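Relatos > Cortos > Desayunos

La tostada de Manaia

Las siete y cuarto. Tarde otra vez. Manaia Tomoana metió el pan en la ranura izquierda, siempre la izquierda, la derecha quemaba las puntas. O eso decía Trudy.

Trudy Gilchrist decía muchas cosas. Que el tren a Partington salía a y media. Que no, que a y treinta y cuatro. Que el casero iba a subir el alquiler. Llevaba días sin decir nada y el piso sonaba raro.

Bajó la palanca. Buscó las llaves. En el abrigo no. En el otro abrigo un recibo de 14 euros, una horquilla, pelusa. Las llaves no.

—¿Has visto mis llaves? —gritó al pasillo.

Nada. Claro. Trudy estaba en Partington, en casa de su hermana, desde el lunes. Manaia seguía preguntándole cosas a la puerta.

Olor a pan. Le gustaba ese momento, antes de que saltara, cuando todavía no había que decidir si mantequilla o mermelada o comérselo a secas bajando la escalera. Casi siempre a secas.

El teléfono. Un mensaje.

«En la estación. Llego a las ocho. Hay pan?»

Lo leyó de pie, con un zapato puesto. Lo volvió a leer. Escribió «sí», lo borró. Escribió «queda una rebanada», lo borró tambien. Trudy se había ido dando un portazo por una tontería. Y ahora hay pan.

Saltó la tostada. No la tocó.

Llamó a la oficina de Tridwood, extensión 456, y le salió el contestador.

—Soy Manaia. Que hoy no llego. O llego tarde. Bueno, no llego.

Colgó. Se quitó el zapato. Las llaves estaban dentro, en la punta, llevaba toda la mañana andando cojo sin darse cuenta de porqué.

Se sentó a esperar. La tostada se iba a enfriar, y qué. Se podía volver a bajar. A las ocho menos diez oyó el portal, los pasos, alguien que subía despacio con una maleta. Contestó entonces, con el pulgar, mientras los pasos llegaban al rellano.

«Hay.» 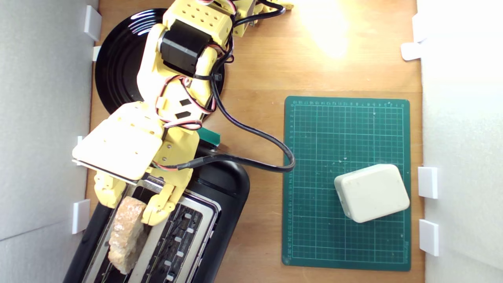

Cortos de cocina

Pan dorado, todavía asomando de la tostadora negra. Corto escrito de un tirón en octubre, antes de desayunar. Si os gusta, el siguiente va de una sopa.

Contacto | © Cuadernos Stedus | Volver arriba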